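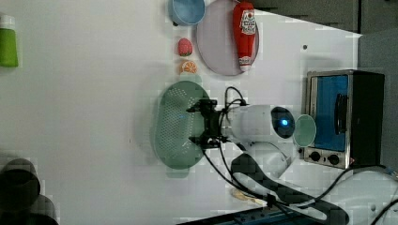 3 de enero

Todos los años, cuando se van las visitas y la cocina parece un campo de batalla, me hago la misma pregunta: ¿pero todavía no hay una máquina que recoja esto? Y no hablo del lavavajillas, que lo quiero como a un hijo, sino de algo que coja los platos de la mesa, tire las cáscaras de mandarina, enjuague el escurridor y guarde el kétchup en su sitio. ¡Con lo fácil que parece!

Pues llevo desde octubre leyendo sobre el tema (culpa de Analyn Padilla, que me manda vídeos a las dos de la mañana) y vengo con un veredicto provisional: todavía no. Hay cosas que ya me impresionan mucho, eso sí.

Coger un objeto rígido, solo, en una mesa despejada, lo hacen muy bien. Una taza, un bote, una fruta de juguete. El lío empieza con lo que en mi casa es lo normal: la botella tumbada encima de un plato, el cuenco medio escondido detrás de otra cosa, el colador que tienes que agarrar por el borde porque por el medio no hay de dónde. Con una pinza de dos dedos, un escurridor ovalado ya es un problema serio. Probad a levantar el vuestro usando solo el pulgar y el índice, lleno de lechuga, y me contáis.

Hjørdis Rustad, que trabajó 4 años en una planta de envasado, me decía que en la fábrica la pregunta es otra. Allí la pieza llega siempre igual, a la misma altura, y si hace falta se rediseña la bandeja para que la máquina lo tenga fácil. En su línea pasaban 700 envases por turno y el brazo apenas se paraba. «Pero ponle una bolsa arrugada delante y llama a alguien», me dijo. Claro, mi cocina es toda ella una bolsa arrugada.

El otro día vi una demostración de una empresa pequeña, Waltura, de un brazo que ordenaba una mesa de desayuno. En su texto presumían de un 82 % de aciertos y a mí me pareció una barbaridad, hasta que me puse a pensar en mi vajilla. Si de cada cien platos se me quedan dieciocho por el camino, voy a tener que comprar platos de plástico (bueno, con mis sobrinos ya los tengo). Y luego está la velocidad, que en los vídeos casi siempre va aumentada. A ritmo real, yo friego, seco y me hago un café mientras el brazo se decide con la fresa.

¿Me compraría uno? Si supiera recoger la mesa y dejar el fregadero vacío, aunque tardara toda la noche, sí, mañana mismo. Que trabaje mientras duermo y que no haga ruido. Lo de doblar sábanas bajeras lo dejo para otra entrada, que ahí no llego ni yo.

Si alguno tenéis en casa algo más listo que un robot aspirador, contádmelo en los comentarios, que me muero de curiosidad. Yo me voy a fregar la bandeja del horno, que lleva en remojo desde Nochevieja.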